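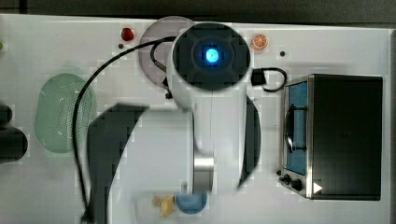 Kullham employers to share one apprenticeship intake from September

Last updated: 16:20

Filed under: Jobs and Training

Eight employers in Kullham are to recruit their apprentices together from September, using a single application form and one round of interviews.

The scheme will replace the separate intakes that each firm has run until now. Applicants will fill in one form, say which kinds of work interest them, and be seen by a panel drawn from the employers with places to fill. Anyone who is not offered a place by their first choice can be considered by the others without applying again.

The employers include Tinmont, which makes fittings for commercial kitchens, and the payroll company Candside. The rest are smaller firms on the town's two business parks, among them a printer, a joinery workshop and a veterinary supplier.

Kullham firms received 1,248 applications for apprenticeships last year, according to figures put together by the group. Many came from the same people applying to several employers at once, and a number of the smaller firms said they had not been able to reply to everyone who wrote to them. Under the new arrangement every applicant will get an answer, and those who reach interview will be given written comments.

There will be 100 places in the first year. Most are in office administration, warehousing, customer service and maintenance, with a smaller number in accounts and design. Tinmont is offering the largest share.

Pay will continue to be set by each employer, but the group has agreed that none of the places will be advertised at the minimum apprentice rate. Adverts will also have to state the working hours, the place of work and whether the job can be reached by bus for the start of a shift. That last point was added after a survey of school leavers, in which travel came up more often than pay as a reason for turning down an offer.

The form itself has been kept short. It asks for contact details, any qualifications already gained or expected, and answers to three questions about the applicant's interests. There is no covering letter, and a CV is optional. Applicants without a grade 4 in English or maths can still apply for most of the places, and will study for the qualification during the apprenticeship.

Quintanilla, a recruitment software company, is supplying the system that will handle the forms. The group said it would be used to store applications and book interviews, and that decisions on who to see would be made by staff at the firms. Paper copies will be available from Kullham library and the jobcentre.

Training will be provided by the local college on one day each week, as it is now. What changes is that apprentices from different firms will be taught in shared groups for the first term, covering subjects such as workplace safety, spreadsheets and dealing with customers. They will then move on to courses tied to their own job.

Some employers had been worried about losing good candidates to larger firms. To meet that concern, an applicant's first choice will be given the first chance to make an offer, and no firm will be able to approach someone who has already accepted a place elsewhere in the scheme.

Older workers can apply too. There is no upper age limit, and the group is keen to hear from people returning to work after caring for relatives or leaving another trade. Part-time apprenticeships will be offered where the employer can arrange them - Candside has said all of its places can be done over four days.

Applications open in March and close at the end of April. Interviews will be held at the college in May and June, with offers sent out before the end of the school term. An open evening for applicants and parents will be held at the college in March, with doors open until 9pm.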